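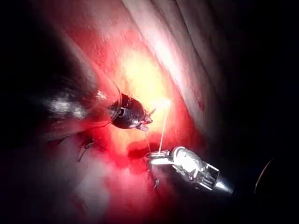 **Does the Macedo instrument set come with everything you need to start tying knots?**

The set covers the instruments, the wrist adapters and the cable tool. Suture, drapes and the arms themselves are separate.

OK, with that out of the way, hi! I'm Liya Ejigu, I look after the bench at Skokoncombe, and I've had the Macedo set from Dratar on our two arms since January. Gridcombe sells it, and Feven Habte over there asked if I'd write the long version for the product page (the short version was "I like it, fix the latch").

## What's in the box

- Left and right instruments, with jaws fitted
- 2 wrist adapters
- Cable tensioning tool
- 5 spare jaw pins
- A printed setup card, which you'll want to tape to the wall

The price is $700 for the set. Replacement jaws are $200 a pair. I winced at that, but we haven't needed any so far.

## Setting it up

My first try took a whole afternoon, mostly because I skipped the card. Seat the adapter first, then the instrument, then close the latch until it clicks, and only then home the wrist. If you home before the latch is down the arm throws a fault and you get to start over (ask me how many times I did this – I won't tell you). Tolera Asfaw came in the next morning, read the card like a grown-up, and had both sides running before his coffee was gone.

The latch is my big complaint. It's stiff, it sits where you can't get a thumb on it, and with gloves on it's a pain.

## Handling thread

This is the part I was curious about, and it's where the Macedo earned its spot. Fine thread is miserable stuff. It curls back on itself, it lies right where you want to put the other jaw, and against a shiny surface you lose track of it in the glare. What I want from an instrument is a light hold that doesn't creep, and I get that. I can park one side on the thread and go work with the other and not worry about it.
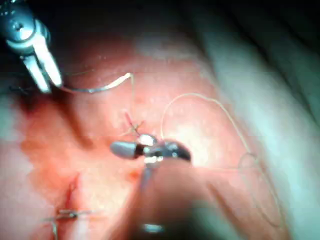
*Mid-stitch, with the loose thread looping off to the right and an earlier suture at lower left.*

Small moves feel good too. There's a little slack in the wrist when you reverse direction, and you stop noticing it once you've tightened the cables. Check the tension weekly if you run it as much as we do! Kha Thái runs ours a lot more gently than I do and still found the left side had drifted.

Wrapping is slower going. You need the closed jaws to stay really still while the thread goes around, and if your arm has any shake in it the wraps slide forward and drop off the tip. I turned our motion scaling way down and that sorted most of it. 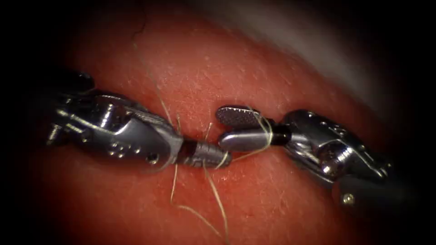 *Thread wrapped around the closed left jaws, right jaws slightly open.*

## Cleaning and care

Rinse, brush the jaws, dry them, oil the pins. The textured face on the jaw needs a soft brush and some patience. Don't soak the adapters.

## Would I buy it again?

I would, and Berhanu Habte has already put in for a second set so we can quit swapping ours between benches. If you only need to grab and move things, get something cheaper. If you're tying knots all day, the Macedo is a lot of fun to use – just stretch your thumb before you tackle that latch.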